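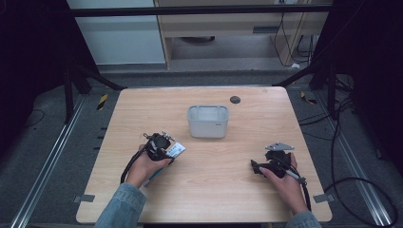
One basket per table: small tips for a tidy worktop

I am a great believer in the plain white plastic basket. It costs next to nothing, you can wipe it in seconds, and if it has little cut-out handles at the short ends you can whisk the whole lot away when someone wants to eat. I've tried wicker (snags on sleeves), fabric (flops over as soon as you reach in) and a rather lovely enamel tin that chipped in its first month, and I keep coming back to plastic!

Stand it at the back of the table, in the middle, long side facing you. Both hands can get to it, your elbows have room and the front half of the top stays free for whatever you're doing. Sanne Claeys keeps hers on the left and swears by it, but she is left-handed and sews, so do try both.

What goes in? Only things that belong to the job of the day. When I'm mending, that's thread, scissors and the button tin. When I'm wrapping parcels it's tape, string and labels. At the end everything goes back to its own drawer and the basket is turned upside down over the bin and given a good tap. You'd be amazed at the crumbs.

Labels: write on the short end, in pencil on masking tape. Marker ghosts on white plastic for ever, though a dab of rubbing alcohol will shift most of it if you're quick.

Cables

If your table has a round cable hole, use it! So many people leave theirs plugged up and run the lamp lead over the front, where it catches on every drawer. Feed the lead down the hole before you plug it in, leave a hand's length of slack on top, and tie the rest up underneath with a strip of old shoelace. Small clips along the lower edge of the top are handy too, for a cloth or a bin bag. Check they don't bite into the wood; a scrap of felt under the jaw sorts that out.

Looking after a pale top

Light wood is a joy to work on, you can find a dropped pin straight away, and it makes a dim room feel bigger. It does want a bit of care. 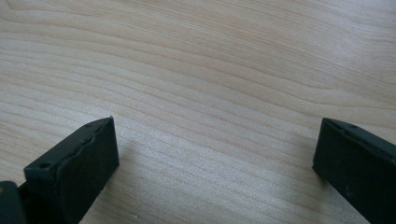
Wipe along the grain, even where it bends and you'd rather just scrub in circles. A well-wrung cotton cloth and a drop of washing-up liquid is plenty, followed by a dry one. Then crouch down and look across the top towards the window. Smears you'd never spot from above show up beautifully in the shine.

Tea rings: get to them the same evening if you can. On a sealed top, a paste of bicarbonate of soda and water, left on for 30 seconds and wiped off gently, has worked for me every time. Try it on the underside first.

Don't drag heavy things. Lift them, or slide them on a folded tea towel. Siebe Leemans sticks felt dots on the bottom of everything he owns, including his radio, and his table still looks new.

Rounded corners are kinder on hips and children but they do gather grime just under the curve. An old toothbrush, once a month, all the way round.

Next time: drawers, and what to do with all those odd keys.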